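Notebook, parish admin, July. 7:40 a.m.

Carried over from last entry: the task categories are still overlapping. Visitation and Pastoral Care are two lists in the planner and I file to whichever I open first. Merged them this morning. Old entries keep their tags, new ones go under Care.

Service planning, Ellcombe. Tried the reverse schedule again. Start from the service hour and work back: sound check, printed order, readers confirmed, hymn numbers to the organist, text chosen. Last month I did it forward and the printed order went out before the readers had answered. Two names wrong. Working back, the readers' deadline lands six days before the service, and the print file closes two days after that. Leaves four days for corrections. Keep this for ordinary services. It will not hold for the harvest service, where the choir from Jorby needs its music much earlier.

Care list. 47 names on it after the merge. Sorted by date of last contact, not by last name. 11 had no date at all. Some of those are people I know I have seen, so the fault is in the logging. Rule from now on: the visit is entered before I start the car. One line only, date and anything promised. Anything confidential stays out of the planner and goes in the paper book, which does not leave the office.

Test of the weekly block. Sermon work 8 to 11:30, door shut, phone in the outer office. Held on three mornings out of five. The two failures were a funeral call (correct to break for that) and a question about chair hire (not correct). Chair hire, keys and hall bookings should go to the office number. Change the message on my voicemail to say so. Also change the back page of the bulletin, which still gives my cell for everything.

Funeral preparation. The checklist has 29 items and I skip about half each time. Split into two sheets: one for the family meeting, one for the day itself. The family sheet should fit on one side and should not look like a form. Moved the cemetery contact and the fee line to the second sheet. Have not used either yet.

Mission letters. Larnitz report received, Echevarría still outstanding. Both were asked for the same four things: attendance, needs, money spent, one piece of news to read aloud. Larnitz sent two pages of news and no figures. Rewrite the request with the figures first and a blank next to each. Send to both, same wording, so replies can be compared.

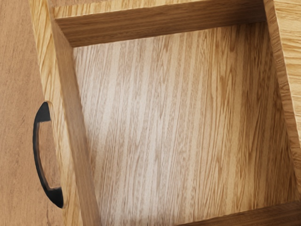 Ruaridh Niven thinks the request is the wrong length altogether: a station with one worker will answer two questions by return and four questions never, so ask for attendance and needs every month and leave money and news to the quarter. He would also put the reading-aloud item in a separate message, as it gets written differently when it sits under a column of numbers.

Fair on the first point. Will cut the monthly request to two and see what Echevarría does with it. On the second I am less sure - two messages are two things to chase. Leave as one for the quarter, review after that.

Open items:
Voicemail message.
Bulletin back page.
Dates for the undated names on the Care list, from the paper book where possible.
Ask Jorby for their rehearsal dates before setting the harvest schedule.
Print both funeral sheets, ten copies each, and put a set in the car.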